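5.2 Wrist stalls near the hob

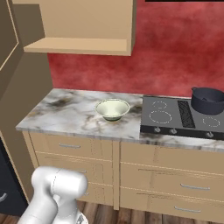

Manipulation Safety Group, Department of Engineering, Sambridge

Figure 3. Simulated kitchen used in the stall trials, with the arm in front of the counter. The bowl stands to the left of the cooktop and the pot at its back right.

Of the 2,000 simulated runs, 80 ended in a protective stop before the bowl had been grasped. We first put these down to the Deák planner, which was known to return paths close to the joint limits. Replaying the logs showed a different cause. The collision model supplied with the Sirnavura kitchen set treated the counter as one box, and its upper face lay 3 mm above the rendered marble. Any approach with the wrist held low was therefore read as contact, and the controller cut torque to all joints.

The fault was worse than a lost run. On restart the arm resumed its last target at full speed – a behaviour that would be unacceptable on hardware. Ka-ming Lai traced it to a flag that the stop routine left unset. We corrected the flag, lowered the box and repeated the 80 failed runs with the same seeds. Only 2 stopped again, both during a retreat across the hob, and neither resumed without a new command. They are treated separately in Section 5.3.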